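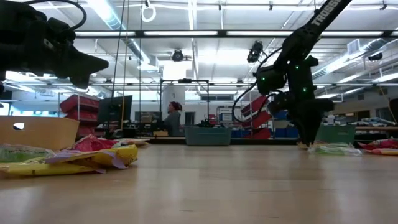 Groltance Snack Club – Frequently Asked Questions

How do I join?
Fill in the form on the Join page and choose your plan. After the payment you receive a confirmation by e-mail. If it does not come, please look first in your spam folder.

Which plans do you have?
There are three. Perkell is the small box, Lam is the family box, and Asance is the box without nuts. The price of the small box is $33 per month, shipping included.

Is the Asance box safe for people with a nut allergy?
We choose only products with no nuts in the ingredients. But some makers use the same building for other products, so please read every label. With a serious allergy, ask your doctor before you order.

Can I change my plan?
Yes, at any time in your account. Changes made in the last 5 days of the month will count from the next box.

Can I skip a month?
You can skip up to three months in one year. Press "Skip" next to the month. In September many members are moving for school, so please check also your address.

My box arrived damaged. What should I do?
Write to us and put your order number in the subject line. A photo of the outside of the box is helpful. We send a new one or give the money back – you decide.

Do you ship outside the United States?
Not at this moment. We ship to all states, but to Hawaii and Alaska the delivery is slower.

Where can I send a letter?
Groltance Snack Club, P.O. Box 969. Please write "Attention: Siu-ming Chang" on the envelope. Returned boxes are not accepted at this address.

How do I cancel?
Go to Account, then Plan, then Cancel. A box which is already paid will still be sent to you.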